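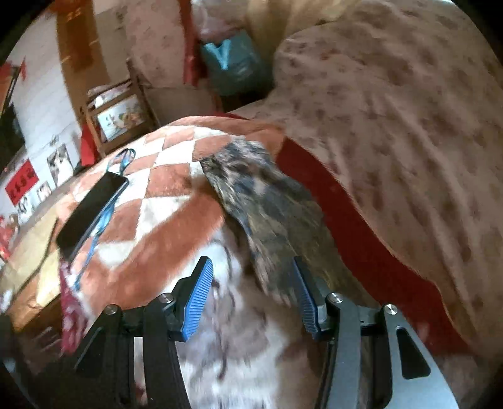 Guest Bed Blankets: Fold, Roll, or Give Up?
Household & Laundry > Bedding

fernhollow
We have one linen closet, 40 inches wide, and I've been told it's generous. It holds the sheets fine. What it won't hold is the blankets, because over the years we've gone from sensible cotton ones to the plush kind that behave like a large sleeping animal. There's a diamond one, rust and cream, that I fold in quarters and set on the quilt, and by the time I've turned around to get the next thing it has relaxed into a heap. The quilt is beige and well behaved. I have no complaint about the quilt.

How are people storing these? And please don't say "have fewer blankets." My husband has already said it.

mudroom_marge
Have fewer blankets.

Sorry. Roll them. Fold in thirds the long way, then roll from the end that doesn't have the tag and tuck the last bit under. I keep mine standing up in a deep drawer and they've stopped fighting me.

tpetty_ohio
Rolling plush is a mistake. I did it for one winter and every blanket came out with a crease like a worn dog bed. Fold it loosely and put it on top of the stack, never under anything. Plush at the bottom goes flat and stays flat.

mudroom_marge
Mine didn't crease.

tpetty_ohio
Then yours isn't plush, it's fleece. People mix these up constantly.

mudroom_marge
I've owned it for 8 years, I think we've been introduced.

fernhollow
It's plush. There's no argument about the plush. My follow-up problem is the throws. We have one of those mottled black and brown ones, and I keep folding it in with the big blanket to save a shelf. Then somebody wants only the throw and pulls it out from the middle like a magician with a tablecloth, except that the dishes all come with it.

Sigita Kazlauskienė
Never nest a small one inside a big one if the small one is the one in use. My mother kept the throws on the arm of the chair and the blankets in the closet, and the two never met.

For the big one: lay it on the bed pattern down, bring both sides to the middle so they almost touch, then fold the bottom up to the center and the top down over it. All your loose edges end up inside, and it stays put when you carry it. If the back of the blanket is a different print you'll see a strip of it at the fold, and you can live with that or you can start over. I start over.

gus_in_the_basement
Pattern down on the bed is good advice. On the floor it's a way to collect hair. We have a cat named Fidel who considers any blanket on the floor to be ceded territory.

quiltless
Vacuum bags. One big bag, squash it, slide it under the bed. Done.

tpetty_ohio
Not for plush!!! You'll pull it out in December and it'll have the texture of a bath mat.

quiltless
I shake mine out and put it in the dryer on no heat with two tennis balls. It comes back most of the way.

tpetty_ohio
"Most of the way" is doing a lot of lifting there.

nell.w
Chiming in as someone who has lost things in blankets. Whatever method you pick, check for your phone first. I put mine down on the bed while I fold, it's black, it goes face down, and then a flap comes over it. I've rolled it up twice. The second time it was on silent, naturally, and I went through the whole closet patting each blanket like airport security.

fernhollow
Nell, I feel less alone. I once put the TV remote away for the summer.

gus_in_the_basement
Did it stay flat or did it crease?

mudroom_marge
Depends whether it was fleece.

backporch80
Different approach. I took the doors off our closet and put in a hanging rod, and the blankets go over it folded once. No stacks. It looks like a rug store, and my wife has opinions, but everything comes out in one pull. Heavy quilts I still keep flat on the shelf above, because on the rod they slide off at night and sound like a burglar sitting down.

Sigita Kazlauskienė
A rod leaves a line across the middle too. If you use one, put a towel over it first, or a fat cardboard tube slit down one side.

backporch80
The tube is a good idea and I resent not thinking of it.

fernhollow
Okay, reporting back. I did Sigita's fold on the bed. The first try had a strip of the back showing, white with a swirly sort of print, and I did not start over, because I'm not made of afternoons. It went on the top shelf above the quilt and it was still a rectangle after dinner. The throw has been moved to the chair.

My husband came by and asked whether this means there's room for another one. I'm saving that remark for later.

tpetty_ohio
Top of the stack. Thank you.

mudroom_marge
I'd still roll it.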